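Linen Hire for Holiday Lets – Frequently Asked Questions

Who can hire from Pandard?
Any registered holiday house, cabin or bed and breakfast between Stesten and Lomik. We also supply a few private homes on a regular run. Call the depot if you're outside that area, as the driver sometimes goes further in the off season.

What comes in a standard set?
One fitted sheet, one flat sheet, a doona cover, two pillowcases, a bath towel for each guest and one bath mat per bathroom. Tea towels are supplied in packs of 8. Blankets and throws are ordered separately.

What does it cost?
A queen set is $38 per changeover. A property with two queens and a pair of singles usually comes to $73 if it's on the weekly run, because the discounted rate applies from the second bed onwards. Delivery is included.

When do you deliver?
Runs leave the depot at 7 am, every day except Sunday. If your guests check out on a Sunday, we drop the clean linen the day before and pick up the used bags on the next run. Please leave the bags somewhere under cover and tell us where that is.

Do you hire fleece blankets?
Yes, in single and queen. They go out from the start of autumn and come back to us in September, when most owners switch to cotton. You can keep them all year if you like, at the same rate.

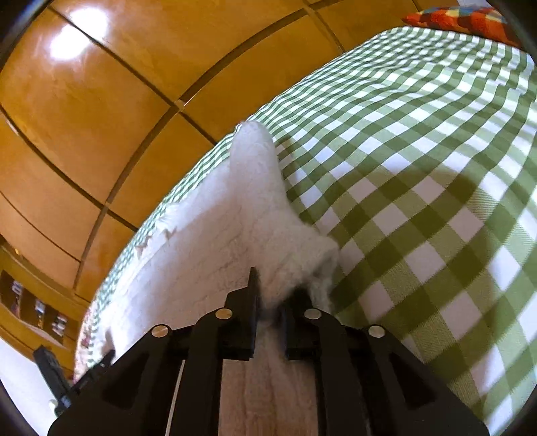 Fleece is washed on its own in cool water with no softener. Softener flattens the pile and makes it shed. If you wash one yourself between visits, keep it out of a hot dryer – the fibres will melt and go stiff, and we charge for a replacement.

Can I use my own linen and just have it laundered?
Yes. Each piece needs a label with your property number. We sew them on at the first wash. Unlabelled items get held at the depot for a month.

What about stains?
Ordinary marks are covered. Fake tan, hair dye and candle wax usually aren't, but we'll try twice before sending a bill. Don't treat stains with bleach yourself. Tie a knot in one corner of the item and we'll sort it out.

Can I pick up from the depot?
Yes, from the roller door on the Bartoš Road side. Please ring first so the order is packed.

How do I cancel?
Let us know by noon the day before your run. After that the full set is charged. Long-term customers can pause for the winter at no cost, though we do ask for all hired stock to be returned.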